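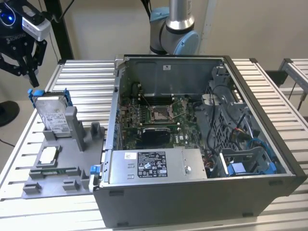 5.2 Preparing the Cell for a Component Insertion Run

This section applies to Illeo bench cells used for processor, memory and drive insertion. Complete every step before the arm is enabled. Site rules at Illside take priority where they are stricter.

1. Press the emergency stop and confirm that the pendant reports a stopped state. A program pause does not count as a stop.

2. Disconnect the power cord from the computer under assembly and discharge the supply as its maker directs.

CAUTION: Never open the power supply housing. Follow the markings on its label.

3. Put on a grounded wrist strap. Clip it to bare metal on the chassis, clear of the cables.

4. Lay the tower on its side on the slotted table with the side panel off and the open side up. Push by hand on each corner. If the case slides or rocks, clamp it.

5. Raise the socket lever and retention frame fully. Inspect the pin field under a lamp. Do not touch the pins or blow on them.

6. Load the fixture tray. The processor goes in the square pocket, the memory module in the long narrow slot, and the drive upright in the rear slot, already fitted in its blue caddy.

NOTE: Parts must seat under their own weight. A part that has to be pressed in will not release cleanly. Replace the tray and report it on form 664.

7. Route loose cables away from the socket and the memory slots. Check the hanging cables behind the table as well.

8. Check that the gripper fingers are open and free of debris. Wipe the wrist camera lens with a dry cloth.

9. Clear the table of tools, then leave the marked area. Release the emergency stop from outside it.

10. Run program 111 (dry approach) at reduced speed, 2 passes. Keep one hand on the enabling switch throughout.

CAUTION: If contact force trips during a dry approach, do not reset and retry. Return to step 1 and recheck the case position.

Floltwood trays and Dewulf trays use different offset files. Load the file that matches the tray before step 10.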